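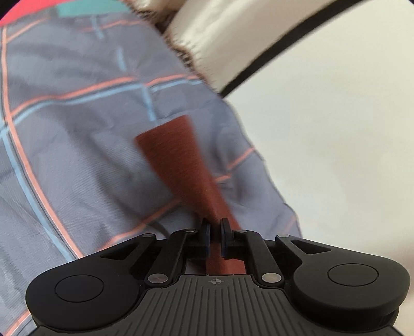 Sobre a conservação de cartas de família

20/7/20

No passado mês de maio recebi, por herança, 400 cartas trocadas entre o meu avô materno e Severino Aguirre, seu antigo sócio na casa comercial Palacios. Cumpre-me registar neste espaço os critérios adotados na sua organização, que poderão ser úteis a quem se encontre em situação semelhante.

A ordem original foi respeitada. As cartas vinham atadas em maços, por ano de receção, e assim permanecem – apenas os cordéis foram substituídos por fita de algodão. Cada maço recebeu uma capa de papel sem ácido e uma cota a lápis no canto superior esquerdo. Não se recorreu a fita adesiva nem a clipes metálicos.

A transcrição avança com maior lentidão. A caligrafia de Aguirre é regular até à mudança para Cunden; depois torna-se cerrada, com abreviaturas comerciais que ainda não consegui resolver. O Sr. Hartmut Seidel teve a amabilidade de esclarecer 15 delas, relativas a pesos e fretes. Três cartas, redigidas em alemão, aguardam tradução.

Os leitores que possuam documentação da casa Palacios, ou que conheçam descendentes de Ramiro Prieto, guarda-livros da firma, poderão contactar-me através do formulário desta página. As respostas seguirão por ordem de chegada.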